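Home | Bins | Permits | FAQ | Contact

Category: Waste & Recycling

Green bin FAQ - Trudow and Grurnach

When does the new green bin start?
March. Trudow first, Grurnach after. 1,339 households all up.
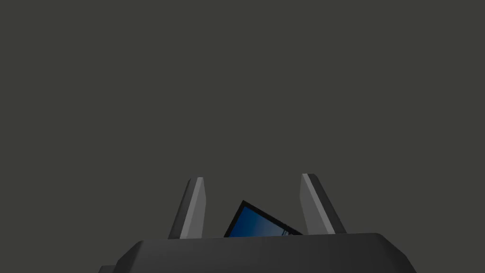

Reading time: 1 min

What goes in?
Food scraps, lawn clippings, paper towel. Bones are fine, cooked or raw. No nappies, no plastic bags, even the ones labeled compostable - our plant cant take them.

Do I have to rinse it?
No. Line it with newspaper if the smell bothers you.

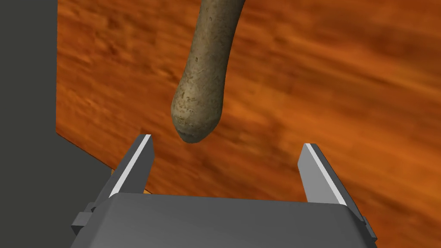 Kerbside Services Team, Ternora Council

Missed pickup?
Leave it out, ring us before 3 pm. We'll get a truck back, usualy next morning.

Can I get a second bin?
Yes - $17 a month. Form's at the Caron Street desk.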